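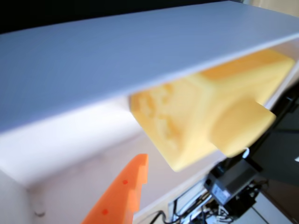 Entretien et rangement des petits éléments en mousse et des blocs d'assemblage

Fiche pratique du service Vie quotidienne, Maison de quartier Cernach
Rédaction : Rania Slaoui. Relecture : Felicja Wróbel.
Mise à jour : 16 août 2018

La présente fiche s'adresse aux familles et aux responsables de salle qui disposent de pièces de jeu ou de calage de petite taille. Elle complète la fiche consacrée aux textiles, disponible à l'accueil.

1. Trier avant de nettoyer

Il convient de séparer les pièces en mousse des pièces rigides. Les premières retiennent l'eau et la poussière ; les secondes supportent un lavage courant. Les éléments déchirés ou qui s'effritent sont écartés immédiatement, en particulier lorsque de jeunes enfants fréquentent la pièce.

2. Laver les pièces en mousse

Préparer une cuvette d'eau tiède additionnée de 10 ml de savon liquide neutre. Presser la pièce entre les paumes, sans la tordre, puis rincer à l'eau claire jusqu'à disparition de la mousse de savon. Les tenons et les encoches se déchirent facilement - on évitera de les saisir pour essorer. Le séchage s'effectue à plat sur une serviette, à l'écart des radiateurs, et se prolonge jusqu'au lendemain si nécessaire.

L'eau de Javel est déconseillée : elle durcit la matière et altère les teintes claires.

3. Laver les blocs rigides

Un chiffon humide suffit dans la plupart des cas. Pour les rainures et le pourtour des plots, employer une brosse à dents souple. Essuyer sans attendre, afin de ne laisser aucune trace de calcaire.

4. Préparer le plan de travail

Le tri se fait de préférence sur une planche sombre et mate posée sur la table. Les pièces claires s'y repèrent au premier regard et le bois est protégé des rayures. Un bac blanc sans couvercle, placé à portée de main, reçoit les éléments propres au fur et à mesure ; un bloc jaune y reste bien visible.
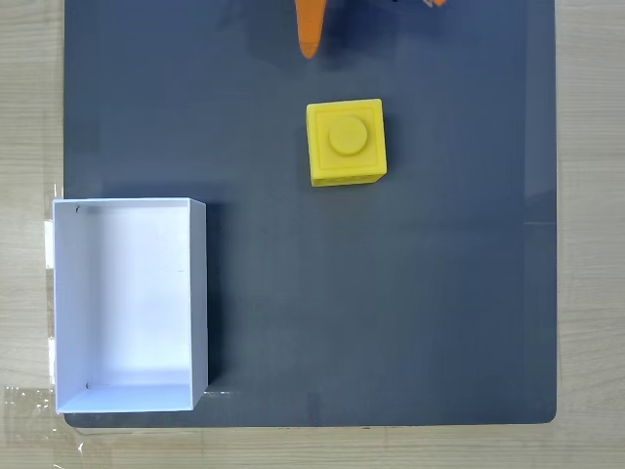 5. Ranger sur l'étagère

Les bacs ouverts sont réservés aux tablettes basses. On laissera au-dessus de chacun un espace suffisant pour y passer la main sans accrocher le contenu. Les pièces en mousse ne doivent pas être coincées sous une tablette ou un panneau, car elles conservent la marque de la pression. Les bacs de plus de 9 kg restent au sol.

6. Fréquence conseillée

À domicile, un nettoyage par trimestre est jugé suffisant. En salle collective, il a lieu chaque mois, et le grand tri annuel est fixé en mars.

Les demandes de précisions sont à adresser à Mme Maxine Merrick, bureau 49, aux heures d'ouverture de l'accueil.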